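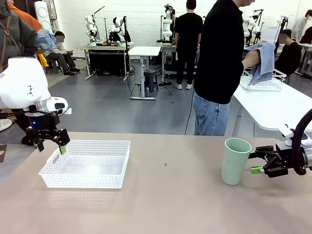 Okay friends, a lot of you have been asking about the donkeys since the county meeting, so I'm going to put everything I know in one place. It'll be a long one. Get a coffee.

---

For anyone new: back in May a boarding place out on Clerkgate Road stopped paying its hay bill, and the feed supplier (bless that man) drove out to see why. There were 12 donkeys and a pony in a lot meant for maybe four. Overgrown feet, rain rot, one water trough and it was green.

---

He called the sheriff and the sheriff called us. Bheki Naidoo hitched up the big trailer before I'd even finished explaining, and we had the worst of them loaded by suppertime. The rest came over the next morning. I have never been so glad of a dry week.

---

So, the donkeys. Piker is the one you all love, the gray jack with the torn ear. His front hooves had curled up like elf shoes. He's had four trims now, a little at a time, because you can't take it all off at once without making them sorer than they were. He walks across the whole paddock to yell at me for breakfast, and I let him yell.

---

Clementine and June came in bonded and they've stayed that way. If one goes around the barn the other one hollers until she comes back. Please, please don't message asking to adopt just one of them. I know you mean well! They go as a pair or they stay here.

---

The pony is a harder story. She's somewhere past 20 and her teeth are about worn away, so she gets soaked mash three times a day and takes her sweet time with it. We aren't looking to place her. She has a stall with a window and she can keep it as long as she wants it.

---

Now the legal part, which is what most of you wrote to me about. The owner signed over nine of the animals in the first month. The other four (Piker is one of them) are still technically evidence, which means I can feed him and doctor him and love on him, but I can't adopt him out. The hearing has been moved twice.

---

I was pretty discouraged after the second time. I sat in the truck in the courthouse lot and ate a whole sleeve of crackers. Then Nyokabi Athumani called — she's the one who's been reading the county code for us at night after her own job — and she'd found that the county can ask for a bond to cover care while a case drags on. They just hadn't asked.

---

So that's what the meeting was about. 114 of you signed the letter, and 31 of those signatures came in the last afternoon. The commissioners didn't vote but they did put it on the next agenda, and one of them stopped me in the hallway to ask how the pony was doing. I'll take it.

---

Money, since folks like to know where it goes. The farrier is our biggest bill, then hay. We've put up 149 bales for winter and I'd sleep better with more. If you have a field of second cutting you don't need, or know a neighbor who does, send me a message. We'll come get it ourselves.

---

And if you see animals that worry you, call it in. You don't have to be sure. Write down the road and the day, take a picture from the public side of the fence, and let the deputy sort it out. I drove past that Clerkgate lot myself last winter and told myself somebody must be handling it. I think about that a lot.

---

Barn chores are at seven and again at five if you'd like to come help. Wear boots you don't care about. Clementine unties laces, so the pull-on kind is best.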